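I caught Anselmo Benítez at a bad hour. It was just past six in the morning where he was, the kettle was screaming, and he'd been up half the night watching a repair crew from Hurov splice glass in the rain (over a video link, but still, he felt every drop of it).

Anselmo plans routes for Riviere, a small outfit that lays fiber along riverbeds. Yes, riverbeds! I'd always figured inland cable went in a trench beside a highway and that was that.

"Everybody figures that," he told me. "Then you try getting permits from 21 landowners who all hate each other. The river has one owner. You make one phone call. Well, okay, you make forty phone calls, but they're all to the same office."

The line we talked about most runs from Pridus down to Bekirden, and it's been live since September. Before that, the towns along the way shared one old copper route, and when it went down, the card readers in every shop went with it. I asked how many people that meant and he said around 4,000, plus "a lot of annoyed fishermen."

So what does a riverbed do to a cable? Plenty, apparently. Sand moves. Boats drop anchors where they've been told not to. In the first season they had 2 faults, both in the same shallow bend, and he's still sore about it.

"I drew that bend," he said. "I looked at the survey and thought, it's fine, it's gravel. It was gravel in the spring. By the fall it was soup."

They've since moved that stretch nine feet down and put armor on it. I wanted to know if he sleeps better now, and he laughed for a good while before saying he sleeps the same, he just checks his phone less.

We got onto money, which he was surprisingly open about. Riviere leases most of the strands to bigger carriers and keeps a few for the towns at a flat rate. He'd like to keep more. "The carriers pay on time," he said, and poured himself another coffee. "The towns pay in cheese. I like both."

Next up is a spur heading north out of Pridus, if the survey boat gets fixed before the water rises.
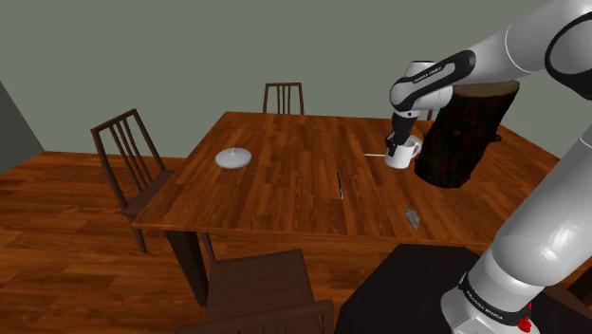

A white mug in the gripper of a Franka Emika arm, over a wooden table (rendering).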